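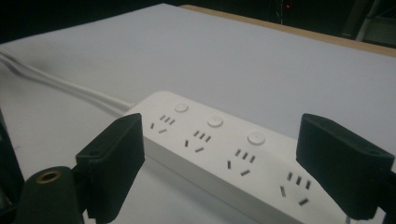
Galería: regletas y cables del taller de Skaltwood

20 de octubre de 2021

Esta página reúne lo que quedó sobre la mesa al ordenar el material eléctrico del taller de Skaltwood. Las notas son de Bit-na Kang y la revisión del texto, de Seo-ah Cha.

Regleta blanca sobre la mesa
Carcasa de plástico blanco mate, cantos redondeados y cable también blanco. Ficha número 14 del inventario.

Tomas
Cuatro grupos en línea, del tipo multinorma chino: tres ranuras cortas en una fila y, debajo, dos inclinadas en forma de V invertida. En el taller conviene mirar la clavija antes de enchufar, porque tenemos aparatos comprados en sitios distintos y no todos llevan la misma.

Botones
Redondos, blancos, colocados a lo largo del borde trasero. En la foto se ven tres. No llevan etiqueta en el inventario; si alguien quiere rotularlos, que use la cinta blanca estrecha del segundo cajón, la ancha no cabe.

Cable
Fino, sale por el extremo de la regleta. La longitud está apuntada en la ficha: 140 cm. Llega de la mesa grande al enchufe de la pared, pero no a la estantería del fondo. Para la estantería hay que coger una de las largas.

Cómo se guardan

Las regletas van en la caja gris de Jula, estante de abajo, con las tomas hacia arriba. El cable se recoge en vueltas amplias y se sujeta con una tira de velcro. No se enrolla alrededor de la carcasa. Las tiras están en un bote en el mismo estante y se devuelven al bote cuando se saca la regleta.

En la caja caben hasta diez regletas con el cable recogido. Las que no entren se dejan en la balda superior, al lado de los alargadores de jardín, y se apunta en la ficha que están allí. La tapa se cierra sin forzar; si no cierra, sobra algo.

Los adaptadores sueltos tienen su propia caja, la de Clekico, que es más pequeña y lleva separadores. Bit-na los ha puesto por tipo de clavija. Los que no tienen pareja clara están en el último hueco, a la derecha.

Limpieza

Siempre con la regleta desenchufada de la pared. Paño de microfibra apenas humedecido para la carcasa y pincel seco para las ranuras. El plástico blanco coge marcas de lápiz y de rotulador con facilidad. El lápiz se quita con goma; con el rotulador solo hemos probado alcohol en un paño, poca cantidad y lejos de las tomas. Se deja secar por completo antes de guardarla.

Los cables se repasan con el mismo paño, desde la clavija hasta la carcasa. Si se nota un corte o una zona blanda, la regleta se aparta y se anota. No se arreglan con cinta aislante.

Fichas

Cada pieza tiene una ficha de cartón con número, longitud del cable, número de tomas y fecha de la última revisión. Las fichas están en el archivador pequeño, por orden numérico. Faltan siete por pasar a limpio, todas de alargadores. Las escritas a lápiz son provisionales y pueden tener errores en la longitud.

Si se presta una regleta fuera del taller, se escribe el nombre en el reverso de la ficha y se deja esta de pie en el archivador. Al devolverla se tacha el nombre.

Próximas secciones

Alargadores y carretes. Están medidos, falta fotografiarlos.

Lámparas de mesa. Pendiente de decidir si se incluyen las dos que trajo Hong, que todavía no tienen número.

Cargadores. Irán al final, en una página aparte, con la tensión y el tipo de conector al lado de cada uno.

Las correcciones a las fichas se pueden dejar por escrito en la bandeja de entrada del taller, indicando el número de la pieza.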